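4.2 Dropped grasps on the cluttered bench

I'll start with the part that annoyed us most. Out of 300 grasps with the Susura policy, 179 finished cleanly, and 15 of the failures were a small item slipping from the fingers on the way to a bin. Lucinda Montoya thought the force limit was too low, so we raised it by 2 newtons – and the slips kept coming!

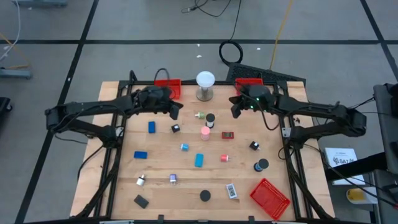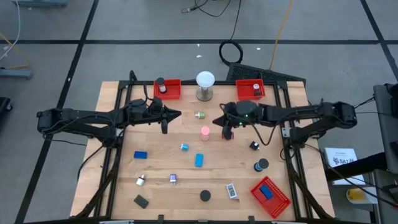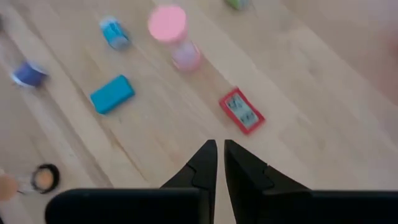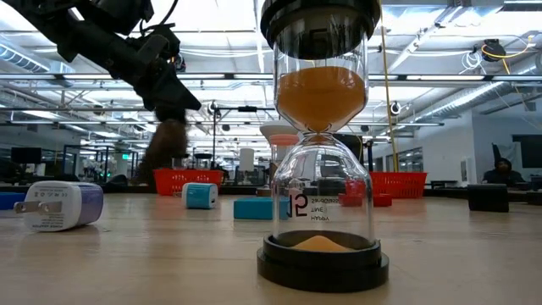
Figure 4. The two-arm bench with small items on the wood; the third view is from a wrist camera.

Going back through the logs, I found the left gripper reporting "closed" a bit early. We've now added a second check before each lift.

Contact: Nataša Yordanov, Nekholm | Back to top
This site uses cookies. Accept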